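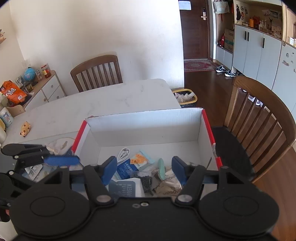 I've wanted a "snack and cable" box for our long table for ages, and I finally caved and bought the Panura open box, the white one with the red trim. Two months in, I have opinions!

Some background first. We have one of those long marble-patterned tables that everything lands on. Mail, chargers, packets, somebody's hair clip, you name it. The table is the nicest thing we own and I was tired of never seeing it. My friend Danai Raptis swears by lidded baskets, but I know myself, and if there's a lid I will put things on top of the lid. So I went looking for something open, tall enough to hide the mess, and cheap enough that I wouldn't cry when it got beaten up.

The Panura ticks all of that. It comes flat, you fold it up in a minute, and the walls are nice and tall, so from the couch you just see clean white with that line of red. It's cardboard, so don't expect heirloom quality, but it stands up straight and it doesn't slide around when you're digging in it. I was using a Bresomen fabric bin before this and that thing sagged like an old sock the second you put anything heavier than a napkin in it.

What do I keep in there? Anything in a packet, plus the white cable, which used to live on the floor. I coil it up and drop it in on the left, and it mostly stays put. The blue packets go in the near half along with the clear bags and whatever else came home from the store that week. I always load the end closest to me (lazy, I know) so the far half stays bare, and there's a lot more space in there than I'll ever use. If you're a person with actual discipline you could fill the whole thing.

Now the not so good. The rim. Oh, the rim. Mine already has a torn spot on the right side where the edge is bent over and the red strip stops and starts again. I'm pretty sure I did it by grabbing the box one-handed to wipe under it, so I can't put all the blame on Panura, but a box this size is going to get grabbed, and I'd have liked a doubled edge or even a bit of tape up there from the factory. The far wall's top edge is a little rough too. It won't cut you, it just doesn't look as crisp as it did in the store photos. I keep the torn side facing away from the door when people come over.

My other gripe is that there are no dividers. None! With tall walls and one big space, everything leans on everything else. Flat packets slide under each other, the crinkly packaging takes up more room than what's inside it, and small things go straight to the bottom. Mandla Moodley (my brother-in-law, very into organizing) told me to cut up a shoebox and make my own sections. I tried it with a strip down the middle and it lasted until the next grocery run. Maybe I'll try again with something stiffer. I'd pay a couple extra dollars for a proper insert if they ever make one.

Cleaning is what you'd guess. A dry cloth is fine, crumbs shake out over the sink, and that's as far as I'd go. I got a drop of coffee on the outside the first week and dabbed it right away and it left a faint ring that I've decided is on the bottom now — it's really not, I just turned the box around.

I did look at the Echeverri one before buying, and it's prettier, with little handles, but the walls are so low that you see every single packet sticking out. For me the whole point was to not see the packets. If you're storing yarn or magazines or something nice to look at, get that one instead.

Would I buy the Panura again? Yeah, I think so. For the price it does the one job I wanted, and the table is a table again for most of its length, which my husband noticed without being told (a first). But I'd order 2 and keep the spare folded flat in the closet for when the rim finally gives up on this one.

Four stars. Would be five with a stronger edge and something to split up the inside. Oh, and if you order it, check the corners when you fold it up. One of the flaps on mine was tucked the wrong way and I had to take it all apart and start over, and it never sat quite as flat after that.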